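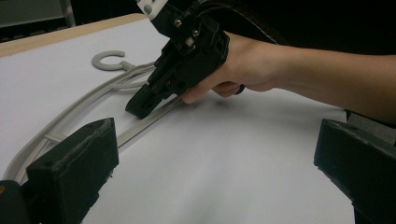 Re: [rainbooks] Trace amounts and blank days in the Palholm books
From: Innes Lennox
To: rainbooks list

Birutė Lūse wrote:

> I have finished the second Palholm book and have two questions before
> I start on the third.
>
> First, the observer uses three marks for small amounts: a zero, a dash,
> and the letters "tr". I have been entering the dash as zero. Botond
> enters it as missing. We should do the same thing, and I don't mind
> which.
>
> Second, the book has a reading for all 365 days, but in November
> there are nine days in a row with the same handwriting slant, the same
> ink and no crossings out. I think they were written in one sitting.
> Do I flag them or leave them alone?
>
> Also, is the Isum station still on the list to be done? The scans are
> in the folder but no one has a name against them.
>
> Birutė

Birutė, thanks. I went back to the first Palholm book last night to check the dashes.

On the dash: I think you are both partly right. Inside the front cover of the first book the observer wrote a short key, and it says the dash means "gauge looked at, nothing to pour." That is a zero. But in the second half of the book he also uses a longer dash that runs across several lines, usually with "away" in the remarks column. That one is missing. So:

short dash, one line: enter 0.00
long dash over two or more lines: leave blank, put M in the flag column
"tr": enter T, and don't convert it to a number

Please don't put 0.01 for a trace. A few of us did this in the early batches and it took a long time to get it out again. If we add up a dry summer with 0.01 on every trace day, the total comes out wet compared with the next station over.

Botond, you will need to go back through your pages. If you sort on the flag column and look only at single M rows, most of them should be the short dash. Leave a note in the remarks when you change one. I would rather have too many notes than have to open the scans again.

On the nine days in November: flag them with S (for suspect) and keep the figures as written. I looked at the page and agree it looks like one sitting, but he may have been copying from a slate or a loose sheet. Several observers did this when it was too cold to carry the book outside. Barry Inskip found the same thing at Grasex, where the loose sheets turned up later in the back of the book, and the figures matched. If the daily amounts had been estimated from one big pour, I'd expect to see round numbers, and these aren't round. One of them is 0.98 and it's followed by two traces.

There is one thing I am less sure of. The nine days start right after an entry that says "new funnel fitted." If the new funnel was a different width from the old one, every reading after that could be off by the same factor, including the ones that look fine. Does anybody have the inspection card for Palholm? It should give the funnel width and the height of the rim above the ground. I have the card up to the second book and nothing later.

On Isum: yes, it is still to be done. There are 1,421 pages, which is why it has been sitting there. Many of them are short, with up to 60 lines on the printed form but only the first column filled in. Lụa Lý offered to split it into batches and I think that is the best way to go. Lụa, could you cut it by year and not by page number? The page numbers start over whenever he got a new pad, and we ended up with two people typing the same spring at Grasex.

A few small things while I'm writing:

The units column must be filled on every row. Palholm switches from inches to millimeters partway down a page in the third book, with no heading.

Time of reading goes in as written. If it says "after breakfast," type "after breakfast."

If a reading has been crossed out and replaced, enter the replacement and put the old figure in the remarks. Don't leave it out because it is hard to read. A question mark for a digit is fine.

The shared sheet now locks a row once two people have initialed it. If you need a row unlocked, send me the book and the row number and I'll do it the same evening if I can.

Birutė, go ahead with the third book. I'll add the dash rule to the guide tonight.

Innes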